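I got the last spot on the spring visit to Zosow, and I'm so glad I did! The shop sits behind the old Ursu bakery, and the cell I'd come for is the small tabletop one they run for dish handling tests. Just one arm, one table, and a very patient Delia Mihăilă with a hex key in her back pocket.

She spends more time on upkeep than I ever would have guessed. Every 20 hours of running she wipes down the finger pads, checks 2 bolts at the wrist and sends the arm to its home position 3 times to see if it drifts. The counter read 1,133 hours when we got there (she let me push the reset button for the pad timer, which made my day). A spare set of pads lives in a lunch tin, and the worn ones go back to Eltska for new rubber.

Then she talked us through the table setup. The rack goes to the back, close to the wall, and the front stays open for whatever is being picked up. Plates stand in the rack with a gap between them, so the fingers have room to come down over a rim. An apple on a plate is her favorite first check after a pad change, with its odd lumpy sides and a stem to stay clear of.

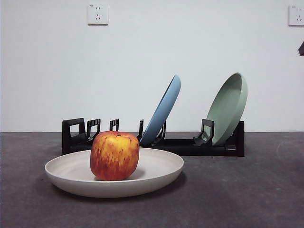

Darius Onu: we run a cell a lot like this one, and I'd add that the rack needs to be fixed down. Ours crept back a little every shift and we blamed the wrist for weeks. Two strips of grippy tape, and the drift was gone. Did Delia say how she keeps hers in place?

I didn't ask, sorry! I'm going back in June, so I'll find out then.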